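Automatisierung im Alltag, Mitschrift zur vierten Sitzung: Können Maschinen schon Hausarbeit?

Ihr hattet mich gebeten, die Sitzung noch mal aufzuschreiben, weil ich an der Tafel wieder zu schnell war. Also los, diesmal langsamer und mit den Sachen, für die am Ende keine Zeit mehr blieb.

Wir waren bei der Frage stehen geblieben, warum eine Fabrik voller Roboter seit Jahrzehnten läuft und im Badezimmer trotzdem alles von Hand gemacht wird. Deolinda Arruda hat in ihrem Gastvortrag im Mai einen Satz gesagt, den ich mir gleich notiert habe: Die Fabrik ist um die Maschine herum gebaut, das Bad um den Menschen. Bei Lodex, wo sie die Packstraßen betreut, kommt jedes Teil in derselben Lage an, auf demselben Träger, und wenn nicht, fliegt es raus. Eine Zahnpastatube auf dem Tisch hat keinen Träger. Sie ist mal voll und mal halb leer, sie rollt ein bisschen, sie gibt nach, wenn man zudrückt, und der glänzende Aufdruck spiegelt ausgerechnet dann, wenn die Kamera hinschaut.

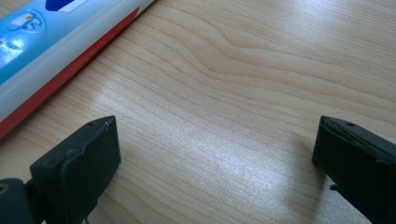

Und trotzdem ist die Tube noch der angenehme Fall! Man darf sie nämlich ziemlich grob anfassen. Zwei Finger, mittig zugreifen, anheben, fertig. Wer ein paar Millimeter danebenliegt, bekommt sie meistens trotzdem hoch, weil sie sich dem Griff anpasst. Schwierig wird es beim nächsten Schritt, also beim Aufschrauben. Dafür braucht es entweder eine zweite Hand oder eine Halterung, und die Kraft muss stimmen: zu wenig und der Deckel bleibt zu, zu viel und die Paste landet sonst wo. Schreibt euch das bitte als Merkposten auf: Greifen und Benutzen sind zwei verschiedene Aufgaben. In den Werbefilmen wird das gern zusammengerührt.

Kurz zu den Zahlen, nach denen einige gefragt haben. In unserer kleinen Versuchsreihe (Projekt Viltik, die Auswertung hat Yesenia Zepeda gemacht) hatten wir 230 Greifversuche mit Alltagsgegenständen. Bei 70 davon ging etwas schief. Das klingt nach einer ganz ordentlichen Quote, aber rechnet das mal auf einen Haushalt um. Wenn mir beim Aufräumen so oft etwas herunterfällt, räume ich lieber selbst auf. In der Industrie würde Deolinda mit so einem Wert vermutlich gar nicht erst in die Besprechung gehen.

Interessanter als die Quote fand ich, woran es lag. Ein guter Teil der Fehlversuche hatte mit dem Licht zu tun. Helle, glatte Tischflächen werfen Reflexe zurück, und die wandern, sobald sich die Kamera am Greifer bewegt. Wir sehen darüber hinweg, ohne es zu merken – ein Bildverarbeitungssystem hält so einen Fleck im ungünstigen Fall für eine Kante oder verliert die echte Kante darin. Dazu kommt der Abstand. Die Höhe über der Tischplatte aus einem einzelnen Bild zu schätzen ist auf einer Fläche mit feiner Maserung machbar, auf einer blanken weißen Platte wird es schnell Glückssache.
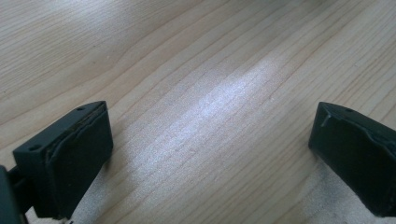 Warum baut man dann keine Hand mit fünf Fingern?

Weil jeder zusätzliche Finger mehrere Gelenke mitbringt, die angetrieben, geregelt und repariert werden wollen. Zwei parallele Finger mit einem weichen Belag decken erstaunlich viel von dem ab, was auf einem Tisch herumliegt, und man kann sie bezahlen. Unser Greifer im Projekt hat mit Material 2.000 Euro gekostet. Für eine brauchbare Fünffingerhand hat uns Gouveia ein Angebot geschickt, das ich hier lieber nicht abtippe.

Der Belag hat übrigens mehr Aufmerksamkeit verdient, als er in der Sitzung bekommen hat. Weiches Material verzeiht Ungenauigkeit und rutscht nicht so leicht. Dafür nutzt es sich ab, an den Rändern zuerst, und dann greift derselbe Finger mit derselben Kraft plötzlich anders. Wer von euch in der Werkstatt war, kennt das von Spannbacken. Notiert euch also zu jeder Messreihe auch den Zustand der Beläge, sonst wundert ihr euch später über Kurven, die ohne erkennbaren Grund nach unten gehen.

Jetzt noch die Zahnbürste, mein Lieblingsbeispiel. Der Griff ist schmal und glatt, liegt flach auf, und zwischen Stiel und Tisch ist kaum Platz. Die Finger müssen also sehr tief herunter, ohne auf der Platte aufzusetzen. Liegt die Bürste schräg, muss sich der Greifer vorher mitdrehen, damit die Backen den Stiel quer fassen. Tut er das nicht, dreht sich die Bürste beim Zudrücken weg. Und dann soll sie ja noch in einen Becher, mit den Borsten nach oben!
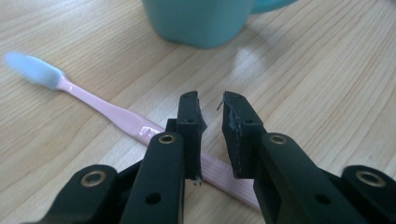

Beim Einstellen in den Becher kommt es darauf an, wo man die Bürste gefasst hat. Zu weit hinten, und der Greifer stößt an den Rand. Zu weit vorn, und die Finger sitzen in den Borsten, was im Haushalt wirklich keiner haben möchte. Ein Mensch korrigiert so etwas in der Luft, kippt kurz das Handgelenk und denkt nicht darüber nach. Die Maschine muss umgreifen, also ablegen, neu ansetzen, wieder hoch. Jedes Umgreifen ist eine neue Gelegenheit, etwas fallen zu lassen.

Mein Stand zur Ausgangsfrage: Einzelne Handgriffe gehen, ganze Abläufe gehen unter guten Bedingungen, und ein fremdes Bad am Morgen um halb acht geht noch nicht. Bei Venent sehen sie das optimistischer, den Text dazu findet ihr im Kursordner. Lest ihn ruhig kritisch, vor allem den Abschnitt über die Versuchsbedingungen.

Bis zur nächsten Sitzung bitte: Sucht euch eine Tätigkeit aus, die ihr jeden Tag macht, und zerlegt sie in einzelne Griffe. Schreibt zu jedem Griff auf, was ihr dabei fühlt und was ihr nur seht. Eine Seite reicht, Skizzen sind willkommen, gern auch krumme.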